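Notes for the Monday talk: furnishing the back room at Killard
(slides in order, talk from these, don't read them out, Esi will wave at me if I go over)

Slide 1. Hello and who I am

Say hi, thank Maritza Muñoz for the invite and for finding the adapter. Ask who has ever bought furniture for a room they hadn't measured. Put my own hand up first. We had a budget of 2000 and a room that had been a dumping ground since before I joined, and I said yes before I'd looked at the doors. (Pause here, people usually groan.)

Slide 2. The floor

Start with the carpet, everyone asks about it. I wanted it gone! Wilson Pacheco got a quote for vinyl and it would have eaten more than half the money, so the carpet stayed and we had it cleaned. It's dark and speckled and it forgives a lot. Coffee, pencil shavings, whatever Brayan had on his boots in February. I've come around to it. If somebody asks whether I'd pick it again, say yes, but darker at the door end.

Slide 3. Stainless steel, for and against

This is the long one, take a sip of water. I'd been set on wood, and then Marleny Apaza sent me the Stustetti catalog with a sticky note on the brushed steel page and that was that. What I love is how it handles light. A window on one side and you get this soft gray and white wash over it, and the room feels bigger than it is. What I don't love is smudges. Every hand that goes near it leaves something. Go to the picture and let them look at the metal for a second before I start talking again.

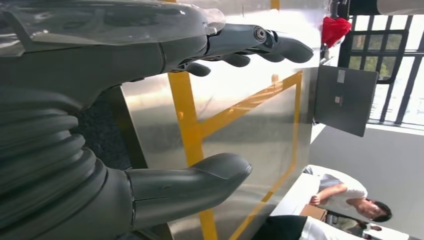
Slide 4. Keeping it clean

Microfiber cloth, warm water, a drop of dish soap, wipe with the grain. Then a dry cloth, also with the grain. I bought a fancy polish for 22 and it made streaks you could see from the hallway, so skip it. We do a wipe on Monday mornings before anyone's in and I've stopped fussing over it the rest of the week. Mention the scouring pad story if there's time (Esi's face when she saw it).

Slide 5. What it cost

Steel pieces came in under what I feared. Delivery was 200 and I'd budgeted nothing, so learn from me. Another 300 went on moving one outlet, and I'm still annoyed about that one. Żak did the lifting and wouldn't take anything for it except lunch.

Slide 6. Questions

Leave the measurements sheet up. Someone will ask about noise, and yes, put felt under everything you set down. Thank Wilson again.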